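December, open day prep and the day itself. Notes for me and for whoever runs the spring one.

Set up from 7 in the morning. Hand-held gripper on the white table, as agreed with Geetha. Bayu had the charging and the spare batteries, Arif took the visitors' sheet, I did the talking and the first run of each slot. Slots were 12 minutes, which was too short once people wanted a go themselves. Orlando from Vodetti stayed for 2 of them and asked mostly about calibration.

Running order per slot:
- short talk, no slides
- one of us does a pick and place with the gripper, slowly
- visitor tries the same thing
- replay on the monitor, questions

Tracking. Lost it on fast wrist turns, same as in rehearsal. Plain white tabletop gives the tracker little to hold on to when the view is mostly table. Yoga suggested a printed cloth. I would try strips of patterned tape along the long edges first, cheaper and it can stay down between sessions. To test before spring.

Clear objects. Geetha wanted them included as the hard case and I agree with her now. Visitors understood the problem as soon as they saw the replay. Grip itself is fine if the approach is slow. Trouble is all on the vision side: weak outlines, table colour coming through, reflections that move when the gripper does. Keep in the programme but put it last in the slot.

Motion blur. Visitors move much faster than we do. Exposure was left on auto, my mistake. Fix it short and add a lamp, then check the shadows on the table are tolerable. Vunlow sent a note on lamp placement, filed in the shared folder under Stasard.

Episode counter read 878 at close. Includes rehearsal and false starts, so not a figure to quote to anyone. Arif will go through and mark what is worth keeping. Rule proposed: drop any episode with tracking lost for more than 2 seconds, keep the rest whatever the outcome of the grasp.

Trigger stiffness. Complaints from smaller hands. Twal spring is the softer one, have asked Bayu to fit it to the second unit and leave the first as it is for comparison.

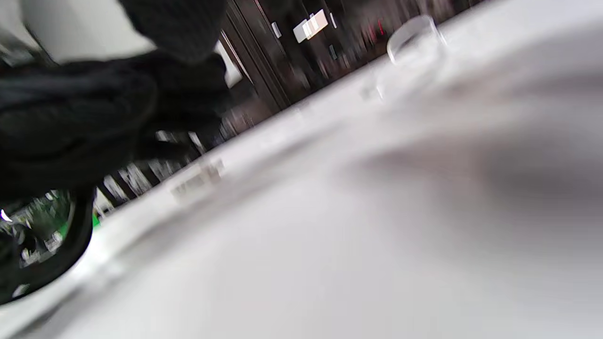
Still open: who writes to Orlando about the calibration sheet (I said I would, Yoga has the current version), and whether we book the same room or ask for a longer table. Bayu to confirm the spring fitting by the next group meeting.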